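换夹爪这件事，拖了快两个月

九月底我就说要写这篇，一直没写。原因很简单，测试没做完，中间还换了一次控制器，前面的数据有一半不能用。现在十一月，手头的东西差不多齐了，先把记下来的整理一遍。

先交代背景。我在家里做双臂遥操作，白天上班，晚上和周末弄。真机只有一条臂，放在书房的桌子上，另外一条还在攒钱。所以双臂的活基本都在仿真里做，真机只用来验证单手的抓取。仿真用的是Rustora，场景是自带的几个加上我自己改的。手柄和主控之间那层转发程序是自己写的，很丑，但能用。

这次比较的是两款夹爪，Ultus和Olska。两家都有现成的仿真模型，尺寸也接近，换起来只需要改一个配置文件和一组偏移量。控制器原来用自己拼的，后来换成了Tiongson，后面会说为什么。

先说Ultus。它的手指短，夹持面平，出厂自带一层软垫。优点是接触稳定，夹方的东西基本不用调。我拿它夹过木块、书脊、插线板，都没什么问题。缺点是开口偏小，碰到稍粗一点的圆柱体就只能用指尖去顶，抓不住，只能推。另外它的力反馈给得很慢，手柄这边感觉到阻力的时候，那头已经压上去一会儿了。

Olska的开口大一些，手指前端有一个弯，勾东西方便。拉抽屉、提把手，它明显比Ultus好用。问题是弯的那一段容易先碰到别的东西。我在桌面上拿它捡螺丝，十次里总有几次是弯角先蹭到桌子，整条手臂跟着抖一下。习惯以后可以把手腕多转一点来避开，但这等于让操作的人去迁就硬件，我不太喜欢。

价格上两家差得不多，真机版本都不便宜。我买的是Ultus的二手，Olska是借来用了三个星期，已经还回去了。所以下面说到Olska真机的部分，样本少，看的人自己打个折扣。

测试分三块。第一块是桌面抓放，真机和仿真都做。第二块是双手配合，只在仿真里做。第三块是接触大件物体，也只在仿真里做，因为真机旁边没有什么大件可以让我随便顶。

桌面抓放没有太多可说的。我给每款夹爪都录了一批，Ultus录了531条，Olska录了408条。Olska少一些，是因为要赶在还回去之前录完，最后几天晚上录得很潦草，有一些手腕角度明显不对的我删掉了。成功与否用的是最笨的办法，放进盒子里算成功，掉在外面算失败，中途掉了再捡起来的单独标一栏。单看方块类的物体，Ultus好。单看带把手的物体，Olska好。混在一起看，差别小到我不敢下结论。

双手配合这一块花的时间最长。仿真里两条手臂的延迟不一样，左边总比右边慢一点，开始我以为是模型的问题，换了夹爪以后还是这样，才去查转发程序。查出来是我自己的循环写错了，左手的消息排在一个不该等待的步骤后面。改完以后两边一致了，但之前录的双手数据全部作废。这也是上面说一半数据不能用的原因之一，另一半的责任在控制器。

原来那个拼出来的控制器，位置模式没问题，一旦切到力控就会有小幅振荡。空中看不出来，一接触就看得出来。夹爪贴到物体上以后会很轻地来回弹，日志里的接触力是一条锯齿。我调了很多天增益，压下去这边，那边又冒出来。后来换成Tiongson，默认参数直接跑，锯齿就小了很多。它的配置界面不好用，文档也有几处前后对不上，但接触这一项确实比我自己那个强，我就没有再折腾。

第三块，接触大件物体，是在一个后院的场景里做的。有草坪、木栅栏、一套带滑梯的木制游乐架，还有一根浅灰色的杆子。选室外场景主要是想看远近混在一起的时候，头部相机的画面够不够用来判断距离。桌面上大家都习惯了，东西就那么远，凭感觉也能伸过去。到了院子里，背景在远处，手在近处，判断就难了。 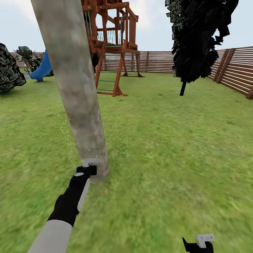 我给自己定的流程是这样：先把手臂伸到目标旁边停住，再慢慢靠上去，接触以后保持8秒，然后松开退回。保持的那段时间只看接触力，不看画面。这样做的好处是两款夹爪可以直接对比，不会因为我哪天手稳哪天手抖而差太多。

Ultus在这个测试里表现比我预想的好。它抱不住粗的东西，但手指短、面平，顶上去以后不怎么滑。Olska的弯角顶在曲面上，接触的位置会慢慢挪，有时候挪着挪着就滑开了。换一个角度，让弯角的外侧去接触，会好一点，但这个姿势手腕已经快到限位，没什么余量。

这里要说一句，仿真里的摩擦系数是我随手设的，所以“滑不滑”这件事只能拿来比较，不能当真。我试过把系数调高再调低，两款的先后顺序没有变，差距的大小变了很多。有人如果要拿这个去估真机，我建议先自己测一遍材料。

相机也顺便说一下。我试了三个位置：头顶、胸前、手腕。手腕相机做桌面抓取最好用，一到大件物体就几乎只剩一整片表面，看不出自己在哪里。胸前的视角低，手臂容易挡住目标。最后大部分时间用的是头顶那个，稍微往下倾一点。它的问题是右手如果放在身体前面不动，常常只能在画面最下边看到一点，操作的时候会忘记它还在那里。我有两次转身，右手直接撞到东西上，都是这个原因。后来我加了一条规则，只用单手的时候，另一只手先收回到固定的位置，再开始录。

分辨率我没有拉高。拉高以后渲染跟不上，手柄这边会有拖影，时间长了头晕。宁可糊一点，帧率要稳。前景虚一点影响也不大，判断接触主要还是看力的数值。

再说数据的大小。这一轮下来，仿真这边连续录了4,000段左右手合在一起的短片段，里面很多是重复的接触测试。硬盘又满了一块。我现在的做法是画面只留一路，关节和力的数据全部留着，要看的时候在Rustora里重新回放。回放出来的结果和当时录的偶尔对不上，接触瞬间会差一两帧，目前没找到原因，估计和物理步长有关系，等有空再查。

关于手感，这部分很主观。Ultus用久了手不累，扳机行程短，一按就到底。Olska的行程长，细的东西可以慢慢夹，但连续录一个小时以后食指会酸。我把Olska的扳机映射改成了非线性，前面快后面慢，酸的问题好了一点，代价是夹软的东西时后半段不太跟手。如果是给别人用，我会留着默认的映射，让他自己改。

安装方面，Ultus的转接板孔位和我的手臂对不上，我自己画了一块打印出来，打印了两次，第一次孔距错了。Olska送来就带一块通用的，直接能装。线都不好走，两家的线都从侧面出来，手腕转到头会拉到。我用魔术贴绑了一圈，暂时没出过问题。

目前的决定是，真机继续用Ultus，仿真里两款都保留，做抽屉和把手一类的任务时切到Olska。Tiongson留着，自己拼的那个拆了，板子先放抽屉里。

接下来要做的事，一是把转发程序重写，至少把左右手分成两个独立的循环。二是给后院的场景加几个细一点的目标，比如栏杆和梯子的横档，粗的圆柱对Ultus不太公平。三是把标注的那张表整理干净，现在有几列连我自己都看不懂是什么时候加的。

配置文件晚点传上来，里面有几处写死的路径，要先改掉。偏移量那一组数是按我自己的转接板量的，用原厂板子的话需要重新量。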